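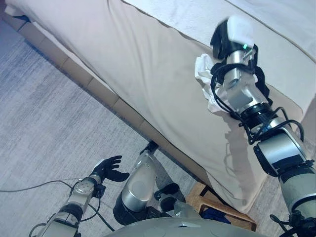
4. Getting the fitted sheet on

Okay, the Delberg frame is together, the mattress is on, and now it's time to dress it. I start at the far side and work back toward me.

1. Find the 2 long ends of the sheet. Mine has a tag in one corner, and I always put that corner at the foot.
2. Hook the far corners first, then pull the near side down over the mattress.
3. Tuck along the side. Loose is fine at this stage — you'll be back.

Note: a few wrinkles down the side won't hurt anything. I used to fight every one of them (what a waste of an evening!).

5. The white layer
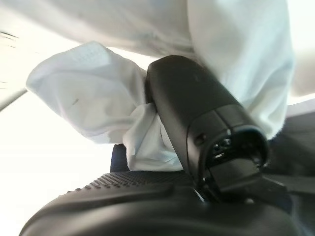 Words and set-up notes: Nyokabi Lema

White fabric likes to bunch up in your grip, so gather only as much as you can hold and let the rest hang.

1. Lay it on top and shake it toward the foot.
2. Pull from the edge. If you grab the middle you'll just make a big knot of folds.
3. Stop when 9 inches hang over each side.

Caution: check for marks before you smooth it all out. Spot-clean first, and keep the wash under 80 degrees if yours is the Kettani cotton like mine.

6. Last look

Run your palm across the top and nudge the cloth clear of the ledge.

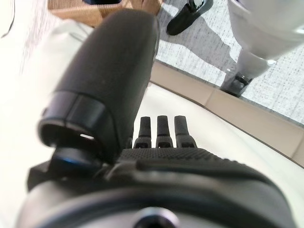

Fig. 3. White surface next to the beige-tan ledge.

If it still slides around, go back to step 2 and redo the far corners.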